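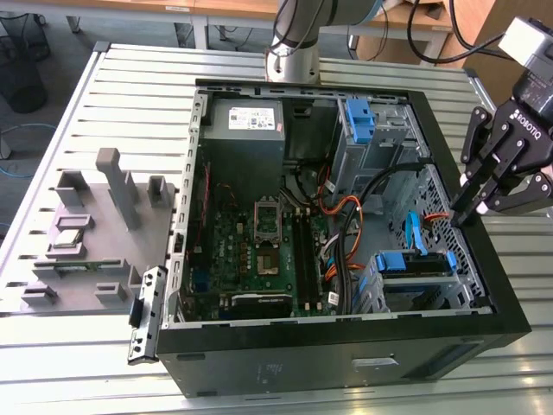
Slavica Kelmendi: Still happening on my end. The shared drive drops every time the office PC goes to sleep, and the label printer loses its queue with it. Can we get this sorted before the Varville orders go out?

Ticket 245
Opened 11/16/24
Site: Rivora, front office
Assigned to: Ognjen Mujić
Status: open, waiting on user

Reported: mapped drive shows a red X after lunch. Printer says offline. A restart fixes both for an hour or two.

Checked so far:
Sleep timer was set to 22 minutes. Changed to never. Drive still dropped.
Power saving on the network card was on. Turned it off.
Event log has 79 disconnect entries going back to March, all from the same switch port.
Moved the cable to the spare port. No drops overnight. 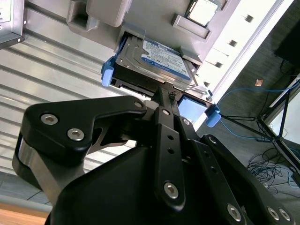

The old port shows errors again as soon as anything is plugged into it, so I have marked it bad and taped it over. The printer was a separate problem - it was picking up a new address from the router each morning. I gave it a fixed one ending in 140 and added it again under the name Uvton.

Slavica, please print a full batch of labels tomorrow and leave the drive open over lunch. If the red X comes back, write down the time and don't restart - I want to see the log first. Vukčević has quoted for a new switch. I will order it once you reply.

Ognjen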